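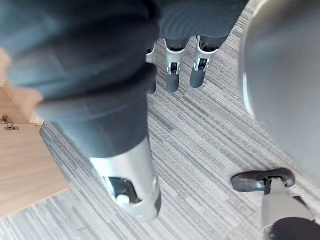
To: Brukham Tenants list
Subject: Re: Carpet, second floor, striped gray
Date: 4 December 2021

> Has anyone else been offered the replacement tile in "Verkell Slate"? The
> sales sheet says it is a direct match for the gray stripe we already have.
> They want 1170 for the lot, fitting included, and they would like an answer
> before the holidays. I'm inclined to say yes and stop thinking about carpet.

Please don't say yes yet. I have been where you are, and I have the spare tiles in my closet to prove it.

We bought Verkell Slate in July for the strip by our door. On the sample card it is gray with a stripe. On our floor it is gray with a different stripe, and the two meet at the threshold like in-laws. In the morning you can't tell. By mid-afternoon everyone who comes in looks down, and then they look at me.

Some things I wish I'd asked:

Which way do the stripes run? Ours run with the long wall. The fitter assumed quarter-turn, did four tiles that way before lunch, and was quite proud of them. He took them up again without much of a fight, but the glue stayed where it was.

Is the price per tile or per box? Mine was per box, the box was bigger than the area, and the store does not take back an opened box. Hence the closet.

Does the 1170 cover moving furniture? Ours didn't. There was a line for it further down, 85 per room, and a hallway counts as a room if there is a coat rack in it.

The other option is Tatico, who will clean what you have and re-stick the edges. They quoted us 458 for the whole unit, and I turned them down on the grounds that cleaning a carpet is no substitute for having a nice one. I have since paid more than that for a strip I could step over.

If what's bothering you is dirt, I'd try the cleaning first. Gray stripe hides a great deal, and that works in your favor right up until somebody moves a desk. If it's the worn patch near the printer, swap in tiles from under the filing cabinets and put the bad ones where the good ones were. The pile will be flatter there but the color will be close, which is more than I can say for Slate.

Petchrat on the first floor went with plain charcoal and gave up on matching altogether. It looks fine. I have been in twice to check.

I can leave a spare Slate tile outside your door tonight so you can try it against yours. You're welcome to keep it. You're welcome to keep all of them.

Suite 4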